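CANDDALE PARISH COUNCIL – MINUTES
8 March 2018, lower hall
Typed up fast from my notes, corrections to the office please

Present: Fr. Escobar (chair), Anselmo Cuervo, Ruth Diltonano, Pauline Gekeck, Deacon Martin, self taking notes. Apologies from the Hallorans.

Opened with prayer. Last minutes approved, one fix – the Lenten supper was in the lower hall, not the school gym.

1. Merger of the Mass schedule
Letter from the diocese read out. From July we share a priest with St. Brendan's and drop one Sunday Mass. Letter doesn't say which. Fr. Escobar wants our view in writing before Easter. Long discussion. The 8 o'clock has the older crowd, many walk. The late Mass has the families and the choir. Pauline against dropping either, wants that recorded. Recorded. Anselmo asked if the Saturday vigil could move instead. Fr. said he would ask the vicar general but not to get hopes up.
Agreed: short survey in the pews on two Sundays, English and Spanish. Anselmo to translate. 300 copies to start.

2. Safe environment training
Everyone working with kids has to redo the course, including people who did it under the old pastor. Catechists mostly done. Choir helpers not. Deacon Martin has the list and will call them. No certificate, no classroom, no exceptions – Fr. was firm on this. Question from Ruth about grandparents who only help at pick up. Answer is yes, them too.

3. Roof over the sacristy
Patch held thru February. Second quote still not in. Ruth to chase. Nothing to vote on.

4. Holy Week
Palms ordered. Stations outdoors on Good Friday if dry, otherwise in church. Need readers for the Vigil, still 2 short. Foot washing – last year people were asked at the door and it was awkward, so names to Fr. by Palm Sunday. Pauline will do the altar linens again. Incense: same as last year, but open the side doors first.

5. Second collection
Bishop's appeal envelopes came late. Collection pushed back a week. Bulletin notice to go in, Deacon Martin to write it. Anselmo asked again if we can see how much of the appeal comes back to parishes. Fr. will ask the chancery for the latest report and bring it next time.

6. Clothing drive
We have $700 left from the fall drive. Shelter has asked for socks and underwear, adult sizes, not more coats. Moved to spend $300 now and hold the rest for winter. Moved Cuervo, second Diltonano. Passed, Pauline abstaining as she sits on the shelter board. Baskets at both doors startng next Sunday. Used socks OK if washed and in pairs, underwear new only. Sorting in the lower hall after the late Mass.

7. Any other business
Parking lot light by the rectory is out again. Bulletin deadline moves up during Holy Week, get your notices in early. Key to the upstairs classroom still missing – if you have it please just put it in the office mail slot, no questions. Request from the youth group to use the hall for a lock-in, held over untill they name the adults staying overnight.

Next meeting after Easter, same place, date to follow in the bulletin. Survey results first on the agenda, then the roof. Closed with the Our Father.

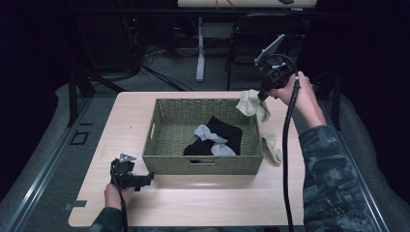 Copies of these are on the table in the back of church and with the office. Survey forms to Anselmo, not to me.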